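Student Projects
Reading time: 2 min
5 shares

We use cookies to remember your settings. Accept | Manage

How much gas does a lid save? A household energy project

Gemma Pickering, Wamolby Secondary College

Background

Our class was asked to pick one everyday habit and work out whether changing it would save energy. I chose cooking with the lid off. At my house we boil pasta, potatoes and eggs most nights and the lid usually stays in the cupboard. My aunt in Lambert always uses one and says her bottle of gas lasts longer, but she has never measured it.

When water is heated in an open pot, some of it leaves as steam and takes a lot of heat with it. A lid traps most of that steam, so more of the heat stays in the water. I expected the covered pot to boil sooner, but I didn't know if the gap would be big enough to matter on a gas bill.

Method

I used the same saucepan, the same burner and the same amount of tap water for every trial. The burner was set to medium each time, with the dial lined up against a strip of masking tape. I did five trials with the lid on and five with it off, and swapped between the two so that any change in room temperature would affect both. The pan was cooled under the tap and dried before each run.

I counted the water as boiling when a kitchen thermometer stopped rising. For the covered trials the probe went in through a small gap at the rim. This let a bit of steam out, so the covered results are probably slightly slower than they should be.

Results

The covered pan came to the boil first in every trial. The water started at nearly the same temperature each time, and the trials within each group were close together, apart from two open trials done with the kitchen window up. Those were the slowest of the lot. I left them in, as people do cook with the window open.

I also kept a pan at a simmer for 48 minutes with the lid on, then did the same with it off. With the lid on I could turn the burner down to its lowest setting and the water still simmered. With it off I had to keep the dial higher, and I lost much more water.

Discussion

The simmering result surprised me more than the boiling one. Most advice I read is about boiling faster, but soups and stews sit on the stove far longer, and that is where a lower flame adds up.

The main weakness is that I measured time and dial position and not gas. Our meter is shared with the unit next door - I couldn't get a clean reading from it. A small electric hotplate with a plug-in power meter would fix this. I would also like to try a heavier pan, and a lid that doesn't fit properly, like most of the ones in our cupboard.

2 comments | Share this project

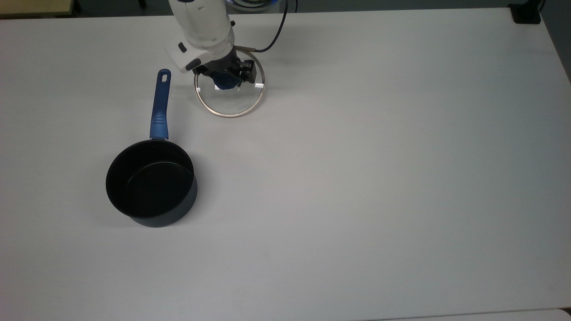 Figure 1. Dark nonstick saucepan and round glass lid with a blue knob.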